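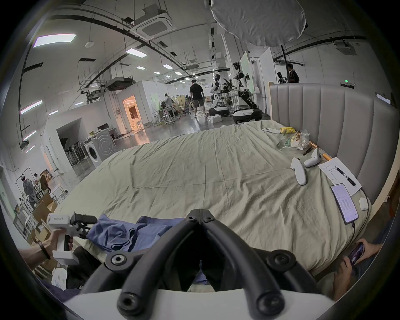 How long should you soak dried chickpeas before cooking? I soak mine overnight, from ten in the evening until I make breakfast, and in August I put the bowl in the refrigerator.

I came to chickpeas slowly. In my mother's kitchen we had beans, but always from a can, and I believed the dry ones were for people with more patience than me. Then I bought a bag of 600 grams at Bakis, the small grocery near my tram stop, and it stayed in the cupboard for one whole winter.

Now I cook half a bag at a time. I change the water, add one bay leaf and keep the flame very low. Salt goes in at the start - I know many cooks are against this, but my skins stay soft. Old chickpeas need more time, and mine from that first bag needed almost three hours. The cooking water I keep for soup.

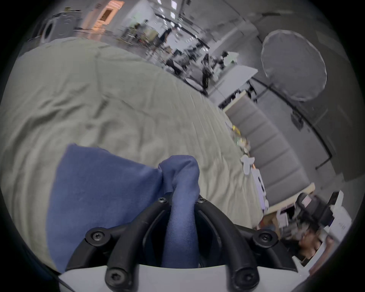
Gualtiero Serra wrote to me that I forget the most important thing, a small spoon of baking soda in the soaking water, and that his aunt would not let me near her stove without it. I tried it last month. The chickpeas were ready much faster, but a few of them fell apart, so for salad I will stay with my old way. For hummus he is right.

Next I want to try the small black ones. Bakis does not have them yet, but the owner promised to ask.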